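Glove and controller rig loses tracking at the wrist – how do you set yours up?

Posted by Drulside, May 26, 2019

Hi all! I look after one bench rig at our place: two gloves, a controller on the back of each hand, a module on each wrist. We use it for fine cap work on small bottles and I love the thing. Trouble is, the right hand drifts after 23 minutes or so it tells me in the log, and the left never does. I start every session with both hands flat on the table.

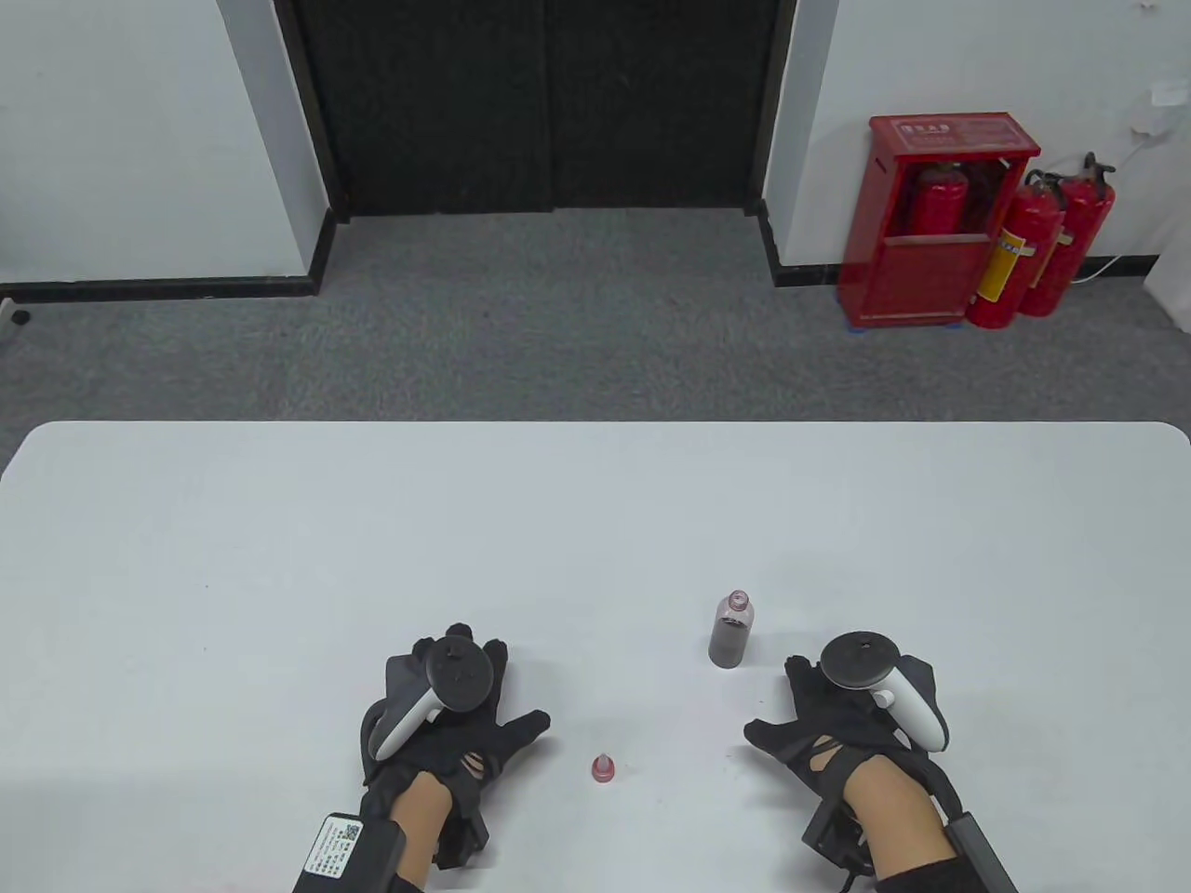 I've swapped the wrist straps side for side and the drift stays on the right. Re-zeroing fixes it for a while, then off it goes again. Is it the cable, or my calibration?

Zolard
2,041 posts

Great rig to learn on! My money's on the cable. Leave a bit of slack at the wrist, then close your fist and turn your palm up and down. If anything tugs, re-route it. Do the same check holding the smallest part you handle, as that's when your fingers curl the most.
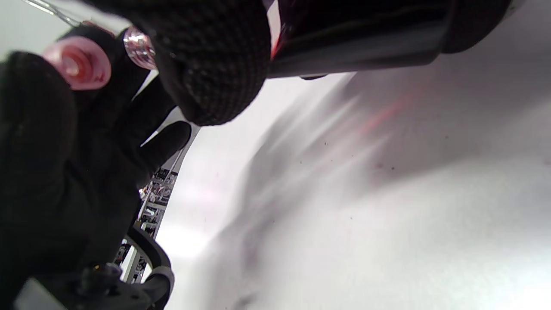

Close-up on the cap side, pink parts against the black glove.

Also, snug the controller straps with your fingers spread, never with a fist. Mine crept for weeks in October before I worked that out. Then run this:

1. Gloves on, straps snug, wrist modules last.

2. Stand the bottle between your hands with the cap off to one side, and zero both controllers.
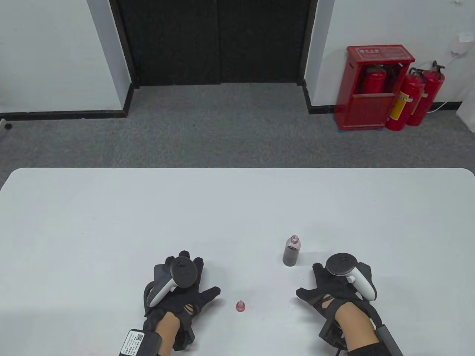

3. Pick up the bottle, bring it to the other hand and put it back. Do that 8 times, then compare the zero on each side.

If the right is still out after that, the strap is slipping or the cable is pulling.

Cullinane

turn it off and on again, worked for me

Zomenen

Zolard's list is good – I'd only add one thing. Zero with your hands where the work happens. Flat on the table is a fine start, but repeat the check with both hands up and the bottle held in your fingers.

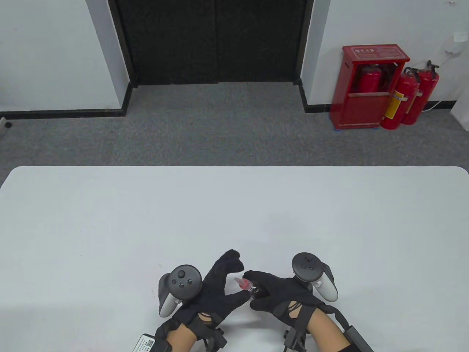

Red tip up, bottle in the right hand.

Our drift showed up only in that position, and a fresh elastic on the right controller cured it. Let us know how you go!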